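December 2021

Day two with the Trovex kit. I said I'd write these up every evening of the trial so that Qianru has something better than my memory when she decides about the purchase, so this is for me and partly for her.

Got in early and finished the setup guide. The guide is 50 pages and I would call 8 of them useful. The chapter on networking the two arms is fine. The chapter on the grippers assumes you bought the Fenura ones, and we didn't, so I spent the first hour working out which settings carried over. Closing force does. Finger width doesn't, and it has to be typed in again each time the controller restarts. I wrote to their support desk and got a reply before lunch from a Jana Reinholz, who said it is a known problem and will be fixed in the next release. She didn't say when that is. Still, a reply the same morning is better than we ever got from Trostard.

The price came through again in writing: 2989 for the software license and calibration package, per year, both arms covered. Extra seats are 315 each. Qianru thinks we need two extra seats. I think we need one, and that we would share it.

After that I did the workspace. The grid is the part of the kit I was most curious about. You tape out cells on the table, tell the software how many rows and columns there are, and it uses the cells as named places for pick and put-down. Tape is all it asks for. We have the toy blocks and the pink bin for test parts, which are about the right size for our fingers and can be dropped as often as we like.

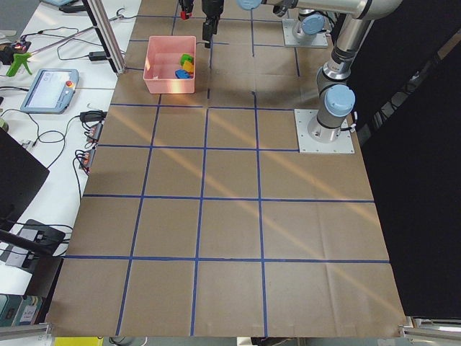

The calibration routine wants you to touch the fingertip down at set points, and you do all of it from the pendant. It is slow. You jog over, come down, confirm, go back up, and the software won't let you skip a point even if you did it five minutes ago. One arm passed on the first try. The other failed twice with the same message, "residual too high," and no hint as to which point was the bad one. I went through all of them again more carefully and it passed. I'd like to see the numbers for each point. I put that on the list for Jana Reinholz.

The sun is going to be something to plan for. In November, when we were only testing the arms by themselves, I never had to think about it. The Fu camera software we used before had a manual exposure setting and I would lock it and forget it. Trovex sets exposure by itself and I haven't found where to turn that off. The guide says "even lighting recommended" and leaves it there. I will try a blind on the window side before I mark them down for it.

Tape is the other thing. The guide says the lines should be continuous and flat, with closed corners, and then says in the troubleshooting section that the software can cope with gaps "up to a reasonable length." I don't know what a reasonable length is to them. It matters to us, because grippers working low over a table are going to catch tape sooner or later and I don't want to be relaying lines every week.

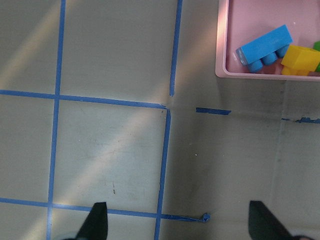 I asked about this too, and whether they sell a printed mat. They do, but it isn't part of the trial and she has to get me a quote. A mat would suit us better than tape, I think, if it comes in a matte finish and can be screwed down at the corners.

What I like so far: the cell naming is simple, the pendant screens are easy to follow, and changing a program from one cell to another takes a few seconds. What I don't like is the restart business with the finger width, the calibration message, and not being able to lock the exposure. None of these would stop me from buying it, but I would want the first one fixed before we paid for a full year.

Qianru came down late in the afternoon and asked for my opinion in one sentence. I said probably yes, at a lower price. She said to keep testing.

Tomorrow: blind for the window, run the same pick from every cell with both arms, write down the misses. Also find the longer hex key, and order more blue tape whatever happens with the mat.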